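Notes on demonstrating with hand-held grippers

August 2024

I spent most of March at Namcombe teaching an arm by remote control, with a leader arm on my side of the bench and a follower on the other. It worked, slowly. A 15-second pick took me 30 seconds or more through the leader, and the hesitation went straight into the data. The policy learned to dither in the same places I did.

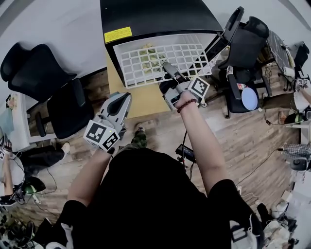
Hand-held grippers remove most of that delay. The operator's own arms do the moving, and the pose of each tool is recovered afterwards. A marker cube sits just above each wrist, so a forearm rolled too far can hide the faces you need. Reaching forward to a grid rack with the right hand while the left stays low is a fair test of this. Kyriaki Petridis keeps her elbows out for the whole reach and loses far fewer poses than I do.

Of my first 86 demonstrations I threw away 24. Most had tracking gaps; the rest were cases where I had closed the jaws faster than the arm could follow. The second fault is easy to miss — the recording looks perfect until you replay it.

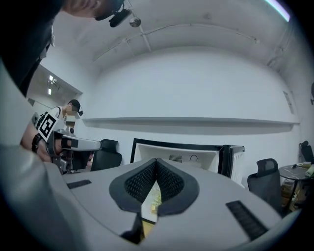
I now replay every batch at full speed before keeping it, with the joint limits switched on. Remote control still has its place for anything involving sustained force, as the leader arm cannot ask for a motion the follower is unable to make. For shelf and rack work I have stopped using it. The replay script needs tidying before I put it up.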